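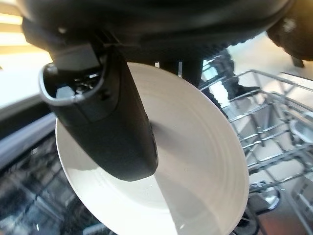

Spülmaschine ausräumen, ohne dass der Tag gelaufen ist

Kategorie: Küche, Unliebsames

Es gibt Menschen, die räumen ihre Spülmaschine gern aus. Ich kenne keinen davon, aber man hört von ihnen. Alle anderen machen es so wie ich jahrelang: Klappe auf, hineinschauen, Klappe zu, Kaffee aus dem letzten sauberen Becher im Schrank. Und wenn es der mit dem abgebrochenen Henkel ist, dann eben der.

Ein paar Dinge haben sich bei mir inzwischen trotzdem eingespielt.

Unten anfangen

Der alte Rat, und er stimmt. Auf den Bechern im Oberkorb steht gern eine Pfütze in der Bodenmulde, und wer oben anfängt, kippt sie mit schöner Regelmäßigkeit auf die fertigen Teller darunter. Also Unterkorb ganz herausziehen, leer machen, zurückschieben, dann erst der Oberkorb. Das Besteck kommt bei mir zum Schluss, aus reiner Feigheit.

Ganz herausziehen heißt übrigens ganz. Ein halb ausgezogener Korb ist der Grund, warum hinten immer derselbe kleine Teller stehen bleibt und drei Durchgänge hintereinander mitgewaschen wird. Ich hatte einen, der muss am Ende der sauberste Teller der Region gewesen sein.

Teller einzeln oder im Stapel?

Flache Teller kann man zu zweit oder dritt aus den Drähten heben, wenn sie gleich groß sind. Sind sie es nicht, rutscht der kleine hinter den großen, und man steht da mit einer Hand zu wenig. Ich nehme sie am Rand, kippe sie beim Herausheben leicht schräg und lasse ablaufen, was sich in der Mulde oder am Fußring gesammelt hat. Zwei Sekunden über dem Korb warten, dann erst ins Trockene. Wer den Teller waagerecht durch die Küche trägt, darf danach auch den Boden wischen.

Bei weißem Geschirr lohnt ein Blick gegen das Licht. Kleine Punkte sind meistens eingetrocknete Reste, die sich mit dem Daumennagel lösen. Geht der Punkt nicht weg, ist es eine Macke in der Glasur, und dann gehört der Teller nach unten in den Stapel, wo ihn nur die Familie bekommt.

Die Tropfenfrage

Klappe nach dem Programm einen Spalt öffnen und 15 Minuten warten. Mehr Technik braucht es nicht. Der Dampf zieht ab, das Porzellan trocknet von der eigenen Wärme, und Sie haben eine Viertelstunde, in der Sie mit gutem Gewissen nichts tun. Kunststoff bleibt nass. Kunststoff bleibt immer nass. Die Dosendeckel stelle ich hochkant auf ein Tuch und vergesse sie dort bis zum Abend.

Unter einer Arbeitsplatte aus Holz sollte der Spalt eher großzügig ausfallen, sonst quillt mit den Jahren die Kante auf. Ich weiß das von meiner vorigen Küche. Es war eine schöne Kante.

Klarspüler: Wenn überall Tropfenränder stehen, eine Stufe höher. Wenn die Gläser bläulich schimmern und sich leicht schmierig anfühlen, eine Stufe niedriger. Meine alte Plesmont stand ab Werk auf 6, was sie offenbar für eine höfliche Empfehlung hielt, und seit ich auf 4 zurückgedreht habe, sehe ich durch die Gläser wieder hindurch.

Wohin mit dem ganzen Zeug

Der größte Zeitfresser beim Ausräumen ist der Weg zum Schrank. In meiner ersten Wohnung standen die Teller diagonal gegenüber der Maschine, dazwischen ein Tisch, dazwischen ein Hund. Räumen Sie einmal um - Teller und Schüsseln in die Auszüge gleich neben der Spülmaschine, Auflaufformen und der Fondue-Topf dürfen gern weit weg wohnen. Das kostet einen Nachmittag und eine Diskussion im Haushalt. Die Diskussion dauert länger.

Vorher die Klappe bedenken: Schubladen, die sich bei offener Maschine nicht mehr aufziehen lassen, taugen für gar nichts, was täglich gespült wird. Ich habe das ausprobiert, damit Sie es nicht müssen, und mein Schienbein führt darüber Buch.

Hilfreich ist außerdem eine freie Fläche neben oder über der Maschine. Erst alles Gleiche zusammenstellen, dann stapelweise in den Schrank. Wer ein Gitter im Spülbecken liegen hat, kann dort abstellen, was noch tropft, und muss kein Tuch opfern. 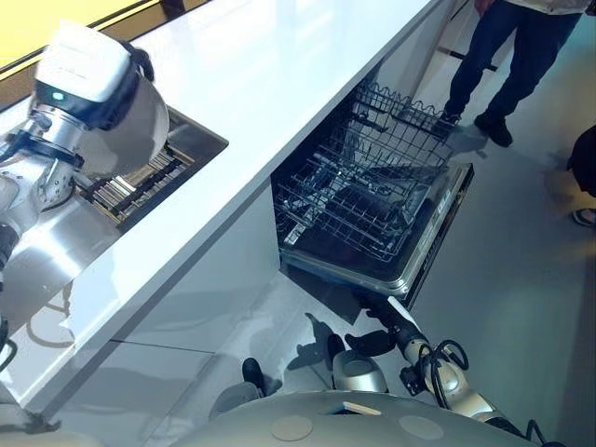

Annunziata Dal Bello schrieb dazu, sie halte das Gitter im Becken für die beste Anschaffung ihrer Küche und das Abtropfgestell auf der Arbeitsplatte für die schlechteste. Auf ihrem von Gumer habe das Geschirr gewohnt, tagelang, und irgendwann habe die ganze Familie nur noch von dort gegessen. Das Gitter dagegen müsse man abräumen, sobald jemand einen Salat waschen wolle, und in ihrem Haus wolle immer jemand einen Salat waschen.

Dagegen kann ich nichts sagen, außer dass bei uns selten jemand einen Salat waschen will. Das Gitter selbst braucht ab und zu Pflege. Zwischen den Stäben sammelt sich Kalk, und darunter sammelt sich, was man nicht sehen möchte. Einmal die Woche herausnehmen, mit Essigwasser abbürsten, das Becken auswischen, trocken zurücklegen. Bei beschichteten Stäben eine weiche Bürste nehmen und das Essigwasser gleich wieder abspülen.

Wenn der Korb schon mal leer ist

Einmal im Monat nehme ich den leeren Unterkorb ganz heraus. Dann kommt man an das Sieb, und über das Sieb möchte ich mich hier nicht weiter verbreiten. Herausdrehen, unter fließendem Wasser ausbürsten, wieder einsetzen, bis es einrastet. Die Dichtung an der Tür mit einem feuchten Lappen abfahren, auch unten in der Ecke, wo sie am unschuldigsten aussieht.

Rostet ein Draht an der Spitze, gibt es kleine Kappen aus Kunststoff zum Aufstecken. Meine sind von Trulent und halten. Nur vorher den losen Rost abreiben, sonst hat man braune Punkte auf den Tellern und sucht den Fehler beim Reiniger.

Kein Tipp, eher eine Bitte: Ist die Maschine leer, räumen Sie das schmutzige Geschirr gleich ein. Es steht sonst auf der Arbeitsplatte, direkt über der leeren Maschine, und wartet. Bei mir zurzeit zwei Becher und eine Pfanne.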